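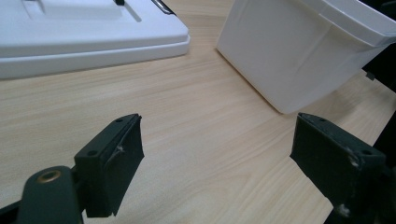 September, open day at Grundville, demo bench. Setup done 8:40, doors at 9.

Morning group bigger than the sign-up sheet said. Ran the hand gripper first, let visitors try it themselves, then played back the arm doing the same pick. Kids much better at it than the Vidach people – they don't overthink the grip.

Pads: left one is scuffed near the top, fibers coming off. Right finger chipped too. Swap both before the Brollov visit. Spares in the Malinowski drawer, I think, check.

Session count on the laptop stood at 1,353 when we opened. Did not reset it, so subtract later.

Arm stalled 3 times, always on the way back to home. Restart clears it. Log saved, havent looked yet.

Questions we got: how much, how fast, does it get tired. Need a better answer on speed.

Next time – 4 people per turn max, and put the cable on the wall side. Also print 100 more handouts, ran out befor lunch.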